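Vadmont Community Kitchen
Progress report to the Lopes Fund, second period
Prepared by Vanderleia Andrade, program coordinator

Hello again to everyone at the Fund, and thank you for your patience while I pulled this together between the lunch service and the school holidays. It has been a full few months and I'm very happy with where we've landed, even if one or two things are running behind (more on the dishwasher shortly!).

Meals. We served 203 lunches over the period, mostly on Saturday, which has settled in as our busy day. The regulars from the Grurndale units now come over together on the community bus, and they've started bringing neighbours. We have 43 people on the contact list and most of them like a phone call the evening before, so that has become a job in itself, and a very pleasant one.

Serving area. You'll remember from my last report that we were plating up at the stove, with everyone squeezing past each other and the tea urn. We've moved all of that to the big pale table, and what a difference it has made. Food goes out on trays now, so people can see what's on offer and choose for themselves, and the cooks get their bench back. The table itself isn't new and has picked up a few scuffs, but it wipes down well and I'd much prefer to put your money into food than furniture.

White serving tray and the tabletop:
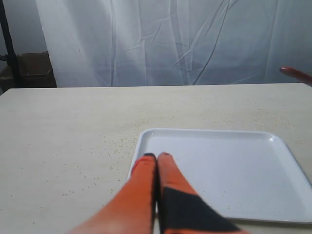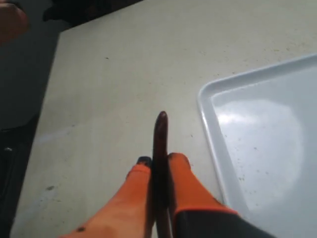

On equipment, we bought the trays and the second set of tongs out of the small items line, and there's a little left over that I'd like to put towards lidded containers for leftovers. Quite a few of our older guests ask if they can take something home for tea, and at the moment we're sending them off with margarine tubs. The dishwasher is still on order through Todar. The plumber has been to look at the connection and wants to move the tap first, so I'm now hoping for September. Washing up by hand is sociable enough but it does keep people back well past three o'clock.

Menu. Sausages remain the favourite by a mile, followed by the pumpkin soup. We tried a lentil bake, which divided the room, and I've been asked very kindly not to repeat it. I'd still like more vegetables on the table and we're talking to the community garden about silverbeet and beans.

Spending is on track apart from the dishwasher, and I'd ask that we carry that amount into the next period. Three people have finished their food safety certificate, and I have another 3 booked in for the next course. The receipts are going to your office separately, and you're all very welcome to come and have lunch with us.

Warm regards,
Vanderleia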